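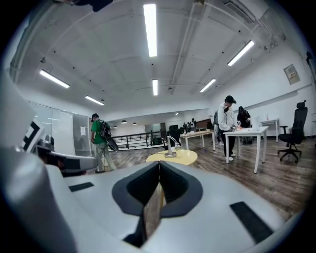 The second-floor room at Faltcombe, with its brown wood-grain floor.

Evening language classes move to Faltcombe

11/01/2024

The adult language classes have left the Tanasdale library annex and now meet on the second floor of the Faltcombe building. The lease on the annex ended in October. All classes keep the same teachers and the same start times, so if you signed up for the fall session you don't need to sign up again.

Sixty-seven people are enrolled this session, up from 63 in the spring. Korean is the largest group and is full. Jin-sol Choo keeps a waiting list for it and will call people in order if places open up. There is still room in beginner Finnish with Venla Hakala and in both levels of Amharic. Mihret Adugna teaches the first level and Yeshi Abera the second. If you are not sure which Amharic level fits you, come to either class once and talk to the teacher before paying.

Polish will not run until after the new year. Jarosław Wysocka is away until then, and we did not want to split the group between two teachers halfway through the book. People who already paid for Polish can have their money back or move the payment to the next session. Please tell the office which you prefer. We have heard from most of you but not all.

The fee is still $70 for the session, books not included. The Finnish and Korean books can be bought at the office or borrowed from the Tanasdale library, which has two copies of each. The Amharic classes use printed sheets and there is nothing to buy. Bring a folder, as there are a lot of sheets by the end.

Getting there: the number 31 bus stops across the street from the main door. Drivers should use the lot on the Varela Street side. The spaces in front belong to the dental office and they do ask people to move. The main door locks at seven, and if you get there later than that you will need to ring the bell marked "2" and wait for someone to come down. The elevator is at the back of the lobby, past the mailboxes.

The conversation table continues as before at the Sumamia cafe, before class, and is open to anyone studying any of the languages. You do not have to be enrolled. Last month the Finnish beginners and the Amharic second level ended up at the same table and spent most of the hour comparing words for family members. Venla wrote the list out afterward and copies are at the office.

A gray umbrella, a pair of reading glasses in a red case and one beginner Korean workbook with no name in it were left behind at the annex. They are now in the office drawer at Faltcombe and can be picked up before any class.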